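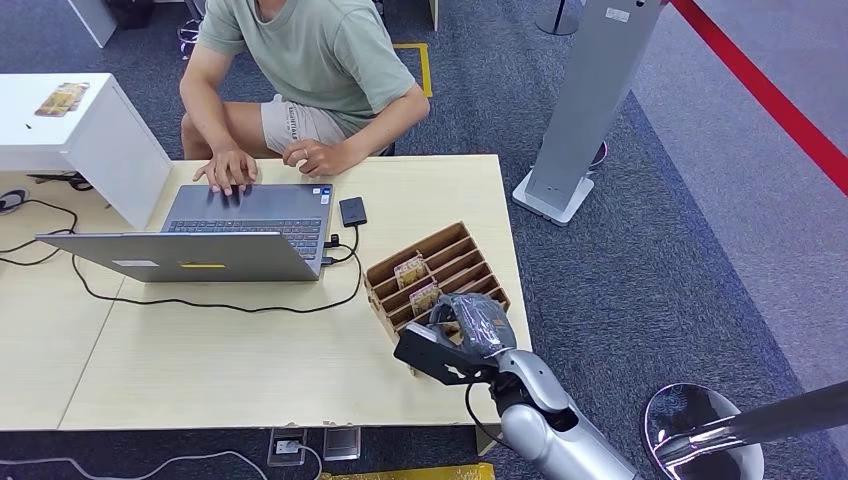 Prendano Product Support – Desk Accessories

2. Setting up the Dallham slotted organizer

The organizer may share a table with a laptop and an external drive. Place it on a level surface. Do not stand it on a cable.

2.1 Positioning

1. Put the laptop in its working position and open the lid fully.
2. Set the external drive beside the laptop, on the side where its cable connects. Leave slack in the cable.
3. Stand the organizer beyond the drive with the dividers facing the side you will load from.
4. Route the laptop cable so that it does not pass under the organizer.

CAUTION: Do not move the organizer while the drive is writing. A pulled cable can interrupt the transfer.

2.2 Loading the slots

1. Start with printed cards. Stand each card upright against a divider.
2. Add wrapped items one at a time, from above. Do not force an item that is wider than the slot.
3. Check that the cards can still be lifted out. 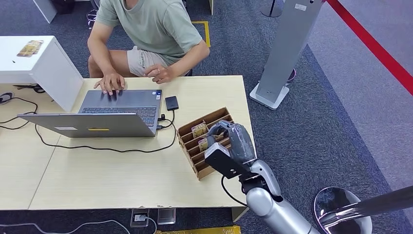 Fig. 2. Organizer with cards in an upper and a lower slot; laptop and external drive alongside.

NOTE: For numbered card sets, use the Koo index sheet. The full index has 1,394 entries – print only the pages you need. Sets of more than 64 cards need a second organizer.

2.3 Cleaning

Empty all slots and wipe the dividers with a dry cloth. Do not use solvent.

Text: Eglė Kazlauskienė. Revised May 2021.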